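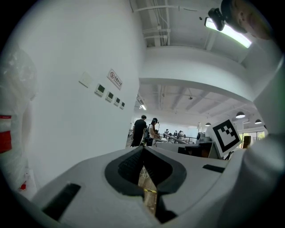 Wall controllers and a prohibition sign on the white column side of the open workspace, Vakdale.

VAKDALE - Work on the electrical and ceiling services in the open workspace at the Virton building entered its second stage in October. The stage covers the room controls, the lighting circuits and the labeling of all switch positions on the floor.

The space has a floor area of 1313 square meters. Pipes and conduits run exposed below the ceiling and will stay that way under the current plan. Virton said open runs cut the time needed to trace a fault and allow circuits to be added without removing panels. Lighting is by long fluorescent fixtures. The schedule lists 84 of them, to be tested in groups and replaced where output has dropped below the set level.

Room controls stay at their present wall positions. Each unit will get a printed label with its circuit number, matched to a drawing kept at the main panel. Cables that now run down the face of walls are to be fixed in surface channel. The contract for this part went to Moya, a Pekport electrical firm, which has 20 working days to finish.
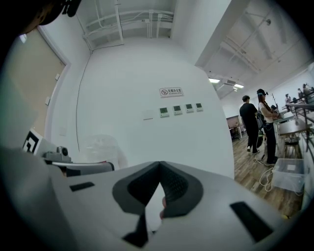

White walls with a tan door, two wall switches and a thin black cable running down beside the column.

Switches next to doors will be checked for height and wiring but not moved. Doors and frames are outside the contract.

Power to the lighting circuits will be off from 6 a.m. until the start of the day shift while testing is under way. Outlets are on a separate feed and are not affected. Users of the floor have been asked to keep the wall areas below the controls clear.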